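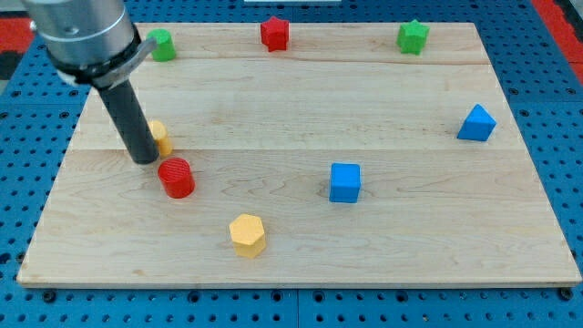
Berkon asked after the last report whether teleoperated demonstrations were worth their cost, given that an operator can guide the arm by hand in less time and with no extra equipment. The question is a fair one, and most of this period's work went into answering it.

Status at the end of July

The demonstration set for the block task stands at 711 accepted episodes. Each episode is one instruction and one motion of the arm: push a named block to another block, separate two blocks, or move a block to a region of the board. Colors and shapes are both used in the instructions, so that "the yellow hexagon" and "the yellow cylinder" have to be told apart by shape.

Remote control against hand guiding

Both methods were run on the same start layouts with the same instructions. Hand guiding gave shorter episodes, with a median of 9 seconds against 14 for remote control. It also gave worse data. The operator's arm and shoulder enter the camera view in most hand-guided episodes, and the recorded joint torques include the operator's own force, so contact with a block cannot be separated from contact with a hand. Remote control has neither problem. Its weakness is depth: operators working from the video feed tend to stop short of the block and correct – a habit that the trained policy copies.

We have kept remote control as the main method. Hand guiding is now used only for teaching the rest pose and the limits of the workspace.

Changes to the Truko controller

The vertical axis is locked during pushing, and the operator steers in the plane of the board only. Input smoothing was reduced after operators complained of lag. The lag figure itself has not been measured and is carried over as an open item.

Problems

Star prisms rotate when pushed off center and often end at an angle the instruction did not call for. We accept these episodes if the final position is correct. The Orakzai labeling tool dropped instruction text from 11 episodes; these were removed and will be recorded again.

Next period

Record crowded layouts, where the tool has to pass between blocks without touching them. Repeat the evaluation at the Clillulitz site with operators new to the controller. Measure end-to-end lag. No change to the budget is requested.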